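Notes on the book task, part two

January 15, 2018

The Plovcombe set is up to 68 demonstrations of the book task, all recorded with the hand-held gripper. I dropped remote control for this one. Over the Sellton link the delay was small, but I couldn't judge how hard I was pressing, and a soft stack of paper punishes that. With the tool in my hand I feel the load through the grip and correct before the book tips.

The task is easy to state. One thick book has to be moved without disturbing the things near it, including an open book underneath. The approach I settled on is to come in low, bring the fingers up to the underside and take the weight there. A squeeze across the covers works for thin paperbacks and is hopeless for anything heavy.

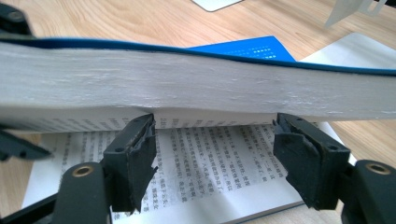

Mei-kuen Yeh wrote in after part one to say that I was teaching my own wrist and would get a policy that only worked at my desk. She'd had the same trouble at Follville, where 2 people recorded the same shelf task and the trained arm behaved like neither of them. Her advice was to have one person do the lot, slowly, and to vary the start position more than feels necessary.

I've taken the second half of that. Starts are now spread over a wider patch of the table, and I throw out any run where I paused to think, as the arm learns the pause too.

Pad wear is the other variable. The foam is torn and frayed at the edges, and a thick page block sags a bit in the middle when it's held from below, so the contact is never quite the same twice. I considered fresh pads for every session and decided against it. The arm will have to cope with worn ones — better that it sees them in training.

Still to do: 17 runs with the colour balance locked, then a relabelling pass on the grip width, which drifts after a long session. The log stands at 2742 lines and my column names are a disgrace.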